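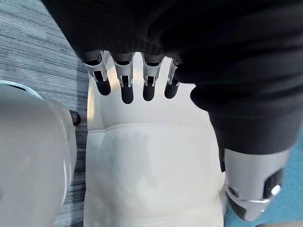

Caring for Tour Shirts, Posters and Ticket Stubs at Home
Ilamance Home Notes
Updated August 5, 2019

Concert season leaves most houses with a pile of things to look after: a shirt or two, a rolled poster, a stub, a wristband, maybe a hoodie bought when the lawn got cold. Most of it was made cheaply and printed fast. With a little care it will last for years.

Before the first wash

Turn the shirt inside out. Wash it alone or with other dark items the first time, in cold water, on the gentle cycle. Use half the detergent you would normally use. Skip bleach and skip fabric softener, which leaves a coating on the print and can make it peel sooner.

Vinegar is often suggested for setting the dye. It does very little on modern cotton. Cold water and a short cycle do more.

Beer and mustard are the usual stains from an outdoor show. Rinse beer out with cold water the same night if you can. For mustard, scrape off what you can with a spoon, dab on dish soap, leave it for 5 minutes and rinse from the back of the fabric. Don't rub across the print.

Drying

Hang shirts to dry, inside out, away from direct sun. If you have to use a dryer, set it to low and take the shirt out while it is still a bit damp at the seams. High heat is what cracks a screen print. Once it has cracked there is no good way to repair it.

Never iron directly on a print. Iron from the inside, or put a clean cotton dish towel over the front.

Hoodies and knit pieces

Knitwear should be dried flat on a towel. Hangers stretch the shoulders and leave bumps. Push the sleeves back into shape with your hands while they are damp, and square up the cuffs and hem.

A loose cuff can often be tightened. Wet just the ribbing with warm water, squeeze it together, and let it dry bunched up. It may need a second try. If the elastic inside has gone, you will have to sew in new elastic or live with it.

For pilling, use a fabric shaver on a flat surface and go lightly. Dark knits also pick up lint from towels, so wash them separately.
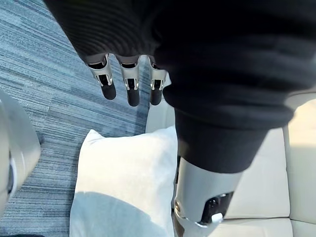
Can I put a signed shirt in the wash?

It's best not to. Even markers sold as permanent will fade with washing, and some bleed the first time they get wet. If the shirt has already been worn, air it out on a hanger for a day or two, then store it flat or frame it. Spot clean well away from the signature with a damp cloth.

Flattening a rolled poster

Take the poster out of the tube as soon as you get home. The longer it stays rolled, the harder it is to flatten. Lay it face down on a clean table with a sheet of plain white paper over and under it, and put books on top, starting at the edges. Leave it for 6 days. If it still curls, give it another few days. Don't roll it backward to take the curl out, as the ink on heavy paper can crease.

Keep tape off it entirely. If you want it on the wall without a frame, use poster clips or magnets. For framing, ask for acid-free backing and a mat that keeps the paper off the glass. Poster sizes vary, so measure yours before you shop. Ours from the Torkine tour was a bit short of the standard frame and needed a wider mat.

Hang it out of the sun. A hallway is usually better than a living room wall across from a window.

Ticket stubs

Many tickets are printed on thermal paper, the same stuff as store receipts. They fade with heat and light, and laminating them can turn the whole ticket black. Photocopy or scan them first. Then put the originals in clear polypropylene sleeves in a binder. Avoid soft vinyl pages, which can lift the ink.

Write the date and venue on the sleeve or a slip of paper tucked behind the stub. Writing on the ticket itself presses through.

Wristbands

Cloth bands can be washed by hand with a drop of shampoo and dried on a towel. Paper ones tear when they are peeled off, so cut them close to the glued end. Both kinds store well in the same binder as the stubs.

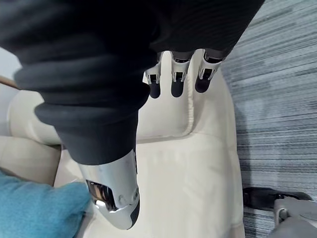
Dark gray ribbed sleeve bunched in folds, with a thick rounded cuff.

Storing it all

Use a cardboard box marked acid-free, or a plastic bin with a lid that isn't fully airtight. Fold shirts with tissue over the print so that it doesn't stick to itself. Refold them along different lines once a year. We do ours in October when the winter clothes come out.

Basements and attics are the worst places. A closet shelf is fine. Cedar blocks help keep moths off wool, but they should not touch the fabric, and they need a light sanding when the smell goes.

More on this site: Cleaning old cassette cases; Stopping speaker feet from marking a wood floor; Getting grass stains out of a blanket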